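4. Course Structure and the Stacking Assignment

4.1 Setting

The stacking assignment was developed for the second half of Bronine, an introductory laboratory course in robot programming. Students enter the course with one semester of general programming and, in most cases, no earlier contact with a physical robot. Of the 73 students who enrolled during the study period, all completed the written safety module before they were admitted to the laboratory, and 40 agreed to have their program files and laboratory notebooks used in this research. The findings reported in Section 5 concern those 40 students only.

Work was carried out in teams at a shared station named Rotalia. The course instructor, Ngozi Balogun, designed the assignment and graded all team reports. She took no part in coding the notebooks for analysis.

4.2 Task Definition

Teams were asked to write a program in which two robot arms build a tower of three cubes on a wooden table. The tower must stand within a square marked in black on the table surface. The required order, from bottom to top, is red, yellow, green. Either arm may place any cube, but the program must state in advance which arm is responsible for each placement, and the two arms may not enter the space above the square at the same time with their fingers closed on a cube.

The assignment sheet left the starting positions of the cubes open. Teams recorded their chosen positions in the notebook and were required to keep them unchanged across graded runs. A team could therefore choose positions that suited the reach of each arm, and most of the early planning discussion in the notebooks concerned this choice.

Figure 2 shows two states of the workspace. In one, the red and yellow cubes are stacked inside the square and the green cube is held above them. In the other, the red cube is alone inside the square, the yellow cube is in the gripper of the arm on the right, and the green cube rests on the open table.

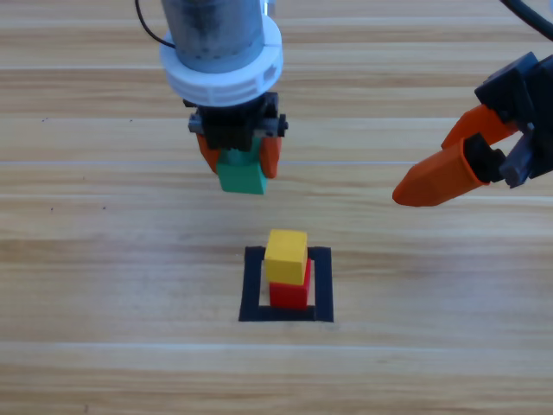
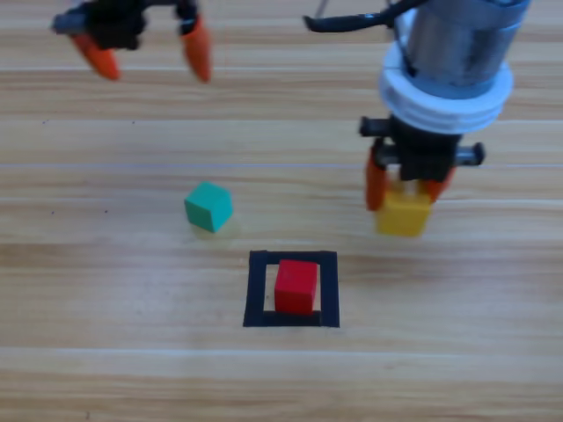
Figure 2. The two-arm stacking assignment. Both panels show the red cube inside the black square, with one gripper holding a cube and the other holding none.

4.3 Control Software and Procedure

Student programs were written in Plolletti, a small scripting layer that offers commands for moving an arm to a named point, opening and closing the gripper, and waiting for a signal from the other arm. Named points were taught by hand before each session. The layer does not plan paths around obstacles. Teams had to add their own intermediate points wherever a direct move would bring one arm too close to the other or to a cube already placed.

Each team was given 5 laboratory sessions. The first was reserved for teaching points and moving a single cube. In the second, teams placed the red cube and the yellow cube with one arm. The remaining sessions were used for the full three-cube program, including the exchange of signals between the arms. Teams could repeat a run as often as time allowed, provided that the outcome was entered in the notebook before the next run began.

A run was scored as complete if the tower stood unaided after both grippers had withdrawn and no part of the red cube covered the marked line. Small sideways offsets between cubes were accepted. Runs stopped by a student or by the station's force limit were scored as incomplete and kept in the record.

4.4 Data Collected

The record consists of 465 logged runs, the program version used in each, and the accompanying notebook entries. Log files were stored by Doucette, the course submission system, which saved a copy of the program each time it was started. Notebook entries were matched to log files by start time. Where an entry could not be matched, the run was retained for the count of completed towers but left out of the analysis of revisions.

Two readers coded each notebook entry for the type of change the team reported making after an incomplete run: a change to a taught point, a change to the order of commands, a change to the signals between arms, or no change. Differences between the readers were settled by discussion. The full coding guide is given in Appendix B.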